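Search this list Enter words Go
Last updated March 27, 2019

Subject: Re: Re: Folding on the bed (was: Ironing boards, a lament)

Hello all,

I promised I would stop posting about laundry after the Clerell sock divider business. I lasted six days.

I've given up on the table. The table is for post, keys and the bread knife. Sorting now happens on the bed, with the bamboo mat left down. I know half of you consider a summer mat in March a sign of poor character, but it gives me a flat, firm surface and I don't lose socks in it as I did with the big quilt. The flowered sheet underneath can hang out over the side as much as it likes.

Lace goes first, while I still have some patience. You lay it flat, get any trim to lie in something like a curve, and then fold once, twice if you must. The piece with the black edging and the flowers (or hearts, opinions differ) has beaten me in the past by sliding off whatever I put it on. It does less of that on bamboo.

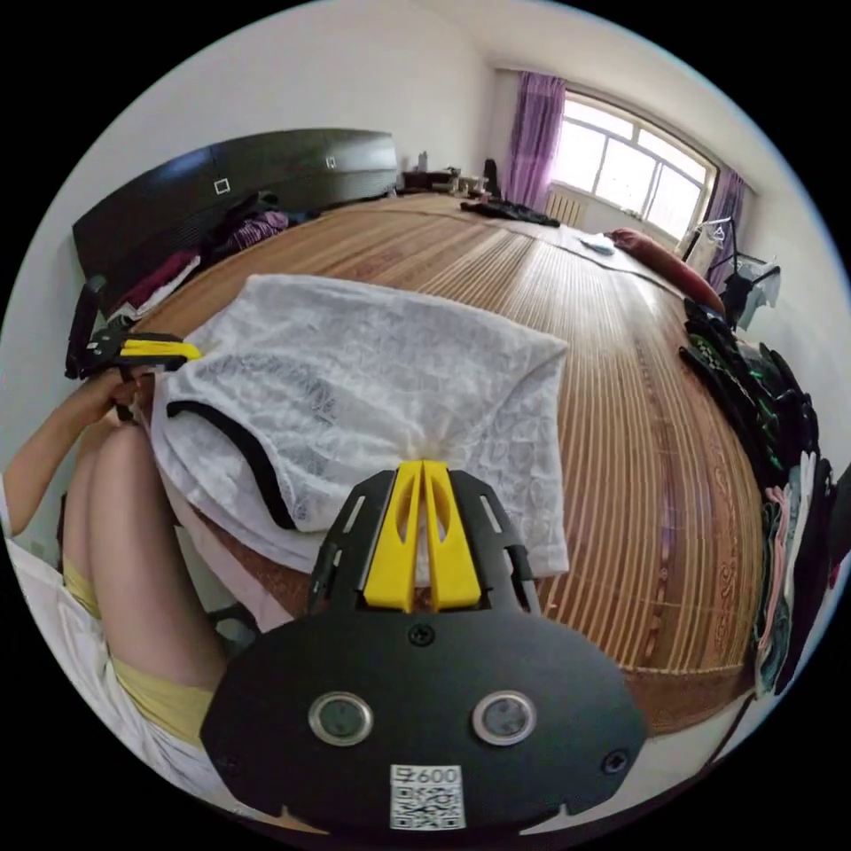
Vasiliki Alexiou wrote:

> I would not put lace anywhere near bamboo. Mine caught on
> a split strip and I spent an evening with a needle, saying
> things. Put a pillowcase down first. Also, you never
> answered me about whether you fold T-shirts in thirds or
> the Verbeke way, and I suspect the answer is neither.
>
> The Maron drawers are 58 cm across inside, by the way, so
> thirds will fit if you are strict.

Point taken about the pillowcase. I ran a hand over the mat and found no splits, but I'll check again in April when it has had more use. As for strictness, you have met me.

T-shirts: I tried the Verbeke way for a month. It asks you to tuck the hem into itself so the thing stands up on its own, and mine stood up like a tired uncle at a wedding. I'm back to thirds. Lay the shirt out, pull one sleeve straight, smooth from the collar down, then do the other sleeve. White ones with a print get folded print side out, or I have to unfold every one of them to find the one I want. 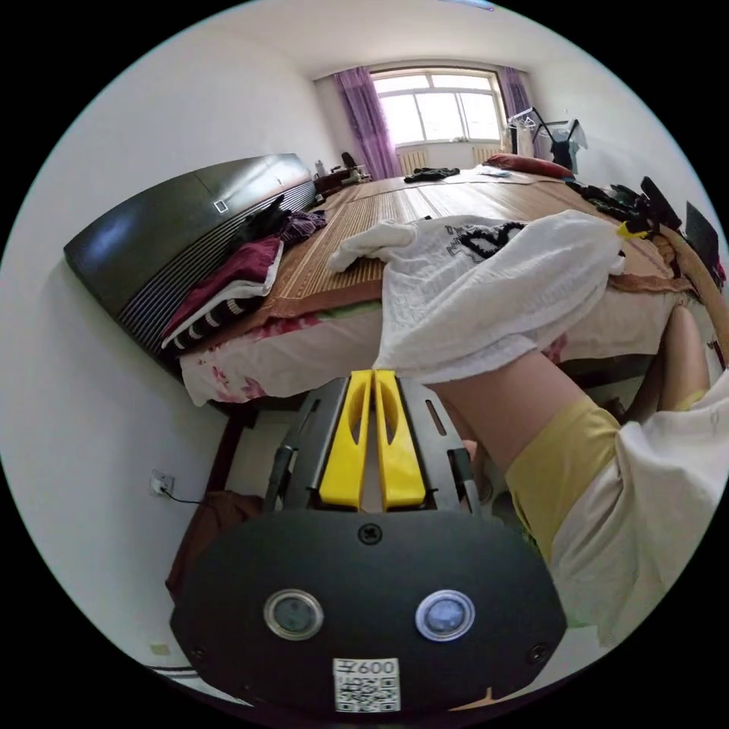 Trousers I roll. Anything dark goes in a heap until the end, when the light is usually too poor to tell navy from black and I put them together out of spite. Finished things go up against the headboard, maroon and stripes and all, and I make no claims for the order of that pile.

Towels I leave late, being the only item I can fold without thinking. In half, in half again, then in three if it's for the Idar shelf, which is shallow and was sold to me as deep.

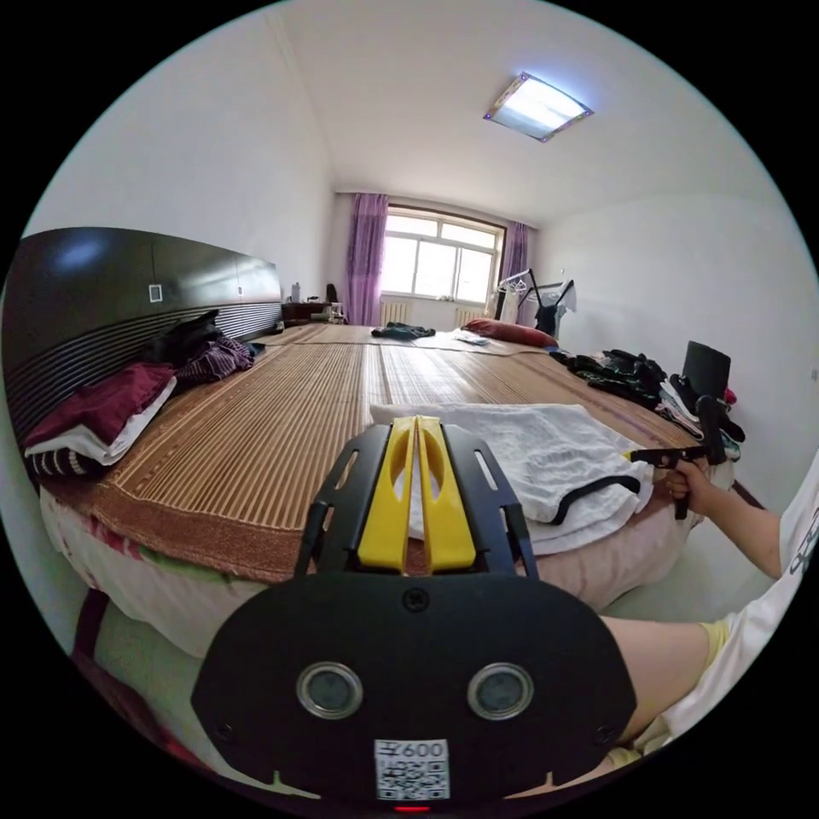 White towel on the mat, folded.

Two questions for the list. Does anyone keep straps and belts with the clothes they belong to, or all in one box? And has anybody got a Maron drawer to shut properly with jumpers in it? Mine stops 9 cm short and I've started walking round it.

I'll report back on the pillowcase.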